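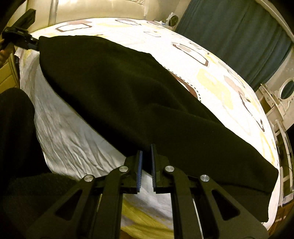
Looking after the Pap hand gripper: frequently asked questions

The Pap is our hand-held two-finger gripper, used in pairs for cloth folding and other soft jobs. We've been building and mending them at Prendby since 2021 and still get a kick out of every one that comes back to life on the bench. These are the questions we hear most. If yours is missing, write to the workshop!

How often should I service it?

Every 700 hours of use, or sooner if the squeeze starts to feel gritty. A full service takes an evening the first time and much less after that. You need a screwdriver, a soft brush, a lint-free rag and a small tube of light grease.

The blue pads are slipping on cloth. Do I need new ones?

Probably not yet. Fleece is the worst for this, because the fluff packs down between the teeth of the pad until the surface is nearly smooth. Brush along the grooves, wipe with a rag dampened in warm water and let the pads dry fully before you close the fingers. If the teeth look rounded after a good clean, order a new set (part 1431) and change both pads on that gripper together. A fresh pad facing a worn one will pull the cloth sideways, which is maddening when you're trying to fold a straight edge.

How do I change a pad?

Open the fingers fully, lift one corner of the old pad with a fingernail and peel slowly. Clean off every bit of glue. Press the new pad on from the middle outwards, then close the fingers on a folded piece of card and leave it overnight.

How tight should the pivot screws be?

Tight enough that the plates don't rattle, loose enough that the fingers spring open when you let go. We do them up until the linkage just starts to drag and then back off a quarter turn. Go round all of them, then go round again, as each one changes the feel of its neighbours.

My fingers meet at the tips but not lower down. What's wrong?

One side of the linkage has crept. Loosen the outer pivots, close the fingers on a flat steel rule, hold them there and retighten. Still not right? Look for a bent plate by laying it on a sheet of glass. Plates can't be bent back reliably, so swap it.

Can I oil the rods?

Please use grease, and only a smear! Oil runs down to the fingers sooner or later and you'll find it on somebody's duvet.

Do both grippers in a pair need the same settings?

Yes, and this makes more difference than anything else on the page. With a long piece of cloth, one hand often holds an end while the other goes looking for an edge, and if the two squeeze differently you end up fighting your own tools. Set them side by side, try both on the same strip of fleece, and adjust the stiffer one first.

Will Herorside pads fit?

The older Herorside pads are 4 mm too long. You can trim them with a sharp knife, and plenty of people do. Clanell pads fit as they are but are a bit softer, so they're lovely on thin sheets and wear faster on towels.

When is the workshop closed?

For stocktaking in February. Parts orders still go out, repairs wait until March.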